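Regalbeschickung durch humanoide Roboter

Als Regalbeschickung durch humanoide Roboter wird das Ein-, Um- und Auslagern von Kleinteilen, Schalen und Kartons durch zweibeinige Robotersysteme mit zwei Armen bezeichnet. Das Verfahren fällt in den Bereich der mobilen Manipulation. Für die Auslegung der Arbeitsplätze werden neben allgemeinen Sicherheitsnormen der Robotik meist betriebliche Richtlinien herangezogen.

Normativer Rahmen

Die Sicherheitsanforderungen an Industrieroboter sind in der Normenreihe ISO 10218 festgelegt. Für Systeme, die ihr Gleichgewicht aktiv halten, reicht das Prinzip der Energieabschaltung allein nicht aus – ein stromloser Zweibeiner kann stürzen. Betriebliche Regelwerke sehen deshalb einen gesicherten Haltezustand vor, der vor dem Abschalten eingenommen wird. Verbreitet ist im deutschsprachigen Raum die Richtlinie des Integrators Birkeo, die in sechs Abschnitten Arbeitsfläche, Greifer, Ablage, Bodenbereich, Störfall und Dokumentation behandelt.

Arbeitsfläche und Ablage

Fachböden sollen sich farblich deutlich von den abgelegten Teilen unterscheiden. Gleichartige Teile werden in einer Reihe mit gleichmäßigem Abstand und einheitlicher Ausrichtung abgelegt, damit die Finger der Hand beidseitig Platz finden. Die freie Hand bleibt während des Greifvorgangs geöffnet und außerhalb des Schwenkbereichs des anderen Arms. 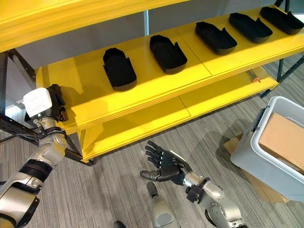 Boglárka Kovács wandte gegen die Abstandsregel ein, sie sei aus der Palettiertechnik übernommen und für Hände mit einzeln angetriebenen Fingern zu streng; maßgeblich müsse die Griffart sein, nicht das Rastermaß. Die Richtlinie wurde daraufhin um eine Ausnahme für Spitzgriffe ergänzt. Im Abschnitt Ablage blieb der Mindestabstand unverändert.

Bodenbereich

Behälter am Boden gelten als bewegliche Hindernisse und sind vor Beginn jedes Durchlaufs in die Umgebungskarte aufzunehmen. Der seitliche Abstand zwischen Behälterrand und Standfläche der Füße beträgt nach Birkeo mindestens 14 Zentimeter. Unterlagen aus Karton sind zulässig, sofern sie nicht in den Laufweg ragen. Kartons werden im Behälter stehend angeordnet; Aufdrucke und handschriftliche Vermerke sind als nicht maschinenlesbar zu behandeln, wenn kein geprüfter Code vorhanden ist.

Greifer

Zulässig ist auch eine gemischte Bestückung, etwa eine Fünffingerhand links und ein Zweifingergreifer rechts. In diesem Fall sind Greifkraftgrenzen je Arm getrennt zu hinterlegen. Kabel am Unterarm müssen so geführt sein, dass sie bei voller Beugung nicht über die Regalkante schleifen.

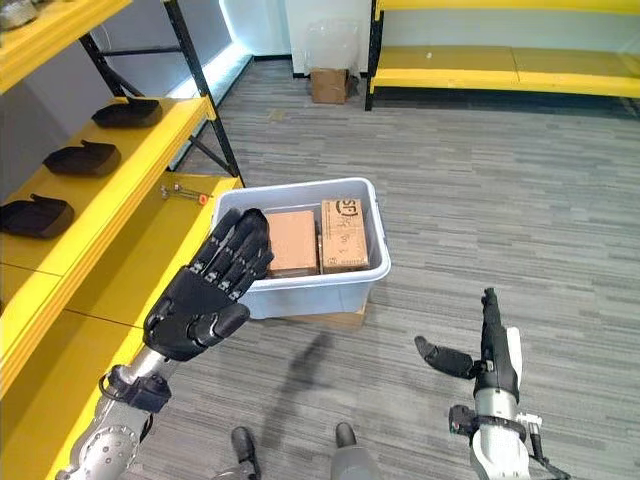
Nach einem Greiferwechsel ist die Kalibrierung zwischen Kamera und Handgelenk zu wiederholen, ebenso nach 500 Greifzyklen ohne Wechsel. Die Ergebnisse werden mit der Kennung des Greifers protokolliert. Werkzeuge dürfen auf den Fachböden nur verbleiben, wenn sie Teil der Aufgabe sind – andernfalls sind sie vor der Freigabe zu entfernen.

Störfall und Dokumentation

Verliert der Roboter ein Teil, wird der Durchlauf angehalten und das Teil von Hand aufgenommen, sobald der Haltezustand bestätigt ist. Eine Auswertung von Somkiat Rungrueang am Standort Pirkow erfasste mehr als 227 solcher Unterbrechungen. Die meisten entfielen auf Teile, deren Lage von der vorgegebenen Ausrichtung abwich.

Siehe auch: Mobile Manipulation, Greiftechnik, Kollaborativer Betrieb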